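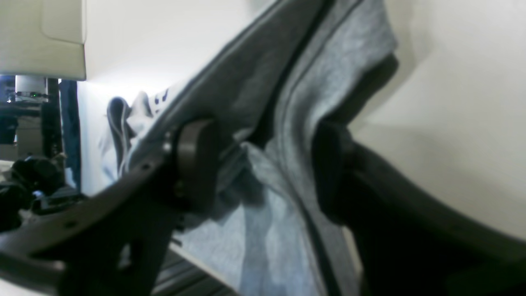
Wrist camera view: both finger pads closed on a fold of grey fabric.

About Sivell

Sivell investigates faults in robotic handling equipment. We work from a single site in Wetidville and take on cases where a gripper has dropped, torn, trapped or failed to release what it was holding. Most of our clients run laundry and textile sorting lines.

How we started

The company was set up after a failure on a folding cell at Magagula, a garment sorting plant. The gripper was told to open and did not. The controller reported the fingers as open, the arm carried on with its programmed move, and a sleeve was drawn into the wrist joint. An operator reached in to free it while the drive was still powered. She was not hurt, but the cell had no interlock on that side.

The cause was a position sensor that had worked loose and was reading a fixed value. We went through 2,683 logged grip cycles to find the point at which the reading stopped changing. It had been wrong since April, and the software had no check for it.

What we do now

We reproduce faults on our own bench, using the client's settings and the same type of fabric where we can get it. A standard test is 100 grips at each force setting, with the wrist camera recording throughout. Soft knits need the most time — they bunch between the pads, and a fold can hold on one side after the other has let go.

Results are logged in Statenico, our fault recording system. It compares the commanded finger position with the measured one and stops the arm if the two differ for more than 10 cycles. Clients receive the raw log as well as the report.

Safety on site

Drives are isolated before anyone reaches past the guard, including for a jammed garment. Bench force is limited to 25 newtons unless a written test plan says otherwise.

Page last reviewed 10/18/24.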